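Dukcombe Play Kitchen is looking for a part-time helper to sort, tidy and set out our toy food, and we'd be so pleased to hear from you (no experience needed, just patience and a fondness for small things!).
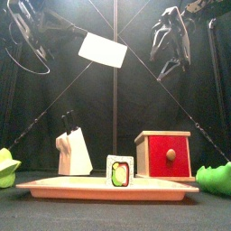
*Sushi on the table at Dukcombe*

The job is 13 hours a week at our Gilley room, and you'd be working alongside Bernardo Falcão, who will happily show you where everything lives.
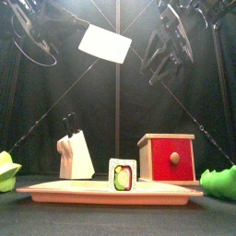
Setting out is the part most people enjoy. Each kind of food gets its own spot, and you'll soon be putting a toy sushi roll upright in the middle of a salmon-pink tray without a second thought. Please write to Horácio Cardoso by 28/01/2024 and tell us a little about yourself.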